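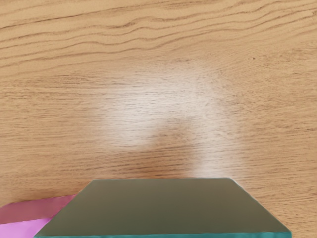

Teleoperated demonstration in simulation

Teleoperated demonstration is a method of teaching a robot a task by having a person drive it remotely while its movements are recorded. When the robot and its surroundings are simulated, the operator moves a rendered arm over a rendered workspace, often a wooden tabletop with a few plain coloured blocks. The recordings are later used to train a control policy.

Method

The operator holds a tracked handset or moves a small leader arm whose joints are copied by the simulated one. Joint positions, gripper commands and rendered views are stored at each time step. A demonstration ends when the operator marks it as complete or abandons it. Abandoned runs are normally kept apart from the training set — some laboratories use them to train failure detectors.

Direct guidance by hand, known as kinaesthetic teaching, requires a physical arm and has no exact equivalent in simulation.

Rendering

Simulated views may include wood grain, surface reflections and shading. A pale glare on a table top can hide fine texture, and a block close to the viewpoint can cover part of another. Such effects are retained in many collections so that a policy does not depend on evenly lit, unobstructed views. Lighting and surface colours may also be varied between runs.

Grundorley collection

The Grundorley collection was released on 30/10/2021 by the Sikder laboratory under Hazel Halvorsen. It contains 2,331 demonstrations of 17 block-handling tasks, recorded by three operators using the Wamutska handset. A further 151 runs were withdrawn the following May after a timing fault was found in the gripper log.

See also

Imitation learning
Kinaesthetic teaching
Pinorberg simulator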